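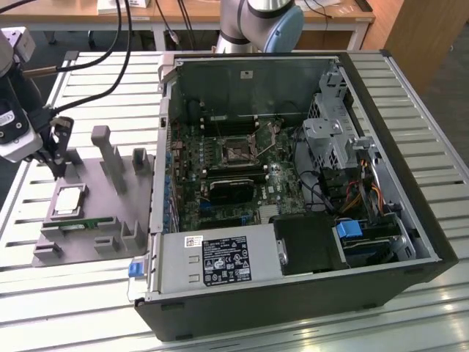 The Nallside bench trials were a long-running comparison of robot grippers, wrist cameras and arm controllers, built around the everyday job of putting parts into a desktop computer and taking them out again. They were started by Raffaele Messina and Annunziata Lo Presti in a workshop at Nallside, and they are remembered chiefly for their patient, rather homely way of judging equipment, which was to give every gripper the same chores on the same machine and write down what happened, good or bad.

Background

Messina had spent much of his working life fitting grippers to arms for packaging customers, and he had grown tired of choosing them from data sheets. A data sheet will give a stroke, a force and a weight, and all of those are useful, but none of them says how a pair of fingers will behave when it has to pick up a processor by its edges and set it down square in a socket. Lo Presti, who came from computer repair and had very little patience for robots in the beginning, suggested that an old desktop tower would make a far better test than the pegs and blocks then in use in the workshop. It had big things and small things in it, stiff things and floppy things, and a fair number of latches that seemed to have been designed by someone with a grudge against fingernails.

The two of them wrote the first set of tasks together over one June, and Tullio Grasso joined soon afterward to look after the controllers and the software.

The workstation

The trials used an open computer tower laid flat on a slatted metal table, with its side panel off and the board facing upward. Next to the tower sat a gray 3D-printed fixture plate, with raised posts and slots to hold loose parts such as a processor or a memory module, so that each part could be presented to the fingers in the same position on every attempt. The plate went through several versions. Early ones held the processor so snugly that the weaker grippers could not lift it out at all, and there was a good deal of friendly argument over whether this was a fault of the plate or a perfectly fair finding about the grippers. In the end the pocket was opened up a little, and the earlier scores were thrown away.

Two arms could be brought to the same tower. In most trials one did the work, and in the cable tasks the second was used to hold wires out of the way.

Tasks

The standard set had 5 tasks, always run in the same order:

Lifting the processor from the fixture and placing it in the socket
Closing the socket lever
Seating a memory module
Moving a loop of cable clear of the board
Releasing a drive bay latch

The processor task was the one visitors asked to see, but the people running the trials generally thought the memory module told them more. A module has to be held by a thin edge, lined up with a narrow slot and then pushed quite firmly, and a gripper that is gentle enough for the first part is often too soft for the last. Fingers with rubber pads tended to let the strip tilt as the pushing began. Bare metal fingers held it straighter, though they asked for much more careful force settings, and Grasso kept a small box of scratched modules as a reminder to himself.

Cables were the great leveler. They sprang back and hid behind one another, and hardly ever lay the same way two times running, so that a gripper with a splendid record on rigid parts could look quite lost among them.

Equipment compared

The best known of the comparisons set the Lultley parallel gripper against the Valentini adaptive gripper. Each was mounted in turn on the same arm, with the same wrist camera and the same Brudosier controller, and the full program came to 1551 recorded attempts. The Lultley did better with the processor and the memory module, where its straight closing motion was a real help. The Valentini did better with latches and cables, and it was a good deal more forgiving when the camera's estimate of a part's position was slightly off.

Cameras were compared separately by Yaneth Mamani, who came to the group with a background in inspection work. She found that shiny surfaces, and the silver lid of the processor above all, caused more missed grasps than small size did. Her remedy was a plain one: she moved the lamp and took a second picture from a lower angle. The change went into the standard procedure, and her written notes on lighting were passed from hand to hand for years, often in rather poor photocopies.

Controllers received less attention, and this was later seen as a weakness. Only 2 were ever tried in full, and the slower one had been set up by people who knew it much less well than the other.

Reports

The main report, dated 8 March 2019, ran to 158 pages, a large share of them given over to failed attempts and what was thought to have caused them. Rebecca Villa edited it, and she is usually credited with the decision to print the failures in the same size of type as the successes. A shorter guide for repair shops and schools followed, covering the fixture plate, the lighting and the memory module task. The cable task was left out of the guide, as its scoring rules were still being rewritten.

See also

Parallel gripper
Adaptive gripper
Wrist-mounted camera
Force control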